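**Progress report, teaching laboratory supplies, Negash site**
28 November 2018
Prepared by Chepkoech Lukumay for Maya Srour

In this period we continued the refilling of used pipette tip boxes, which was approved under the consumables part of the grant. Since the last report 126 boxes went back to the shelves. We bought 400 fewer new racked boxes than in the same period last year, and the loose tips are now ordered in bags from Drilham.
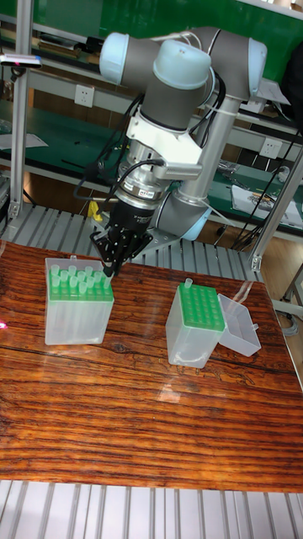 *Two tip boxes with green racks, the left one holding a grid of tips and the right one with a single tip.*

Two difficulties remain. Some lids from the older boxes do not close well after many uses, and Salim Gachanja has put these aside. Also the labels with tip size come off easily, so we will try another type of label in December.

The spending until now is 892 dollars from the 1,165 dollars given for this item. We ask to keep the rest for lids and labels. Mattes Brandes will send the receipts separately.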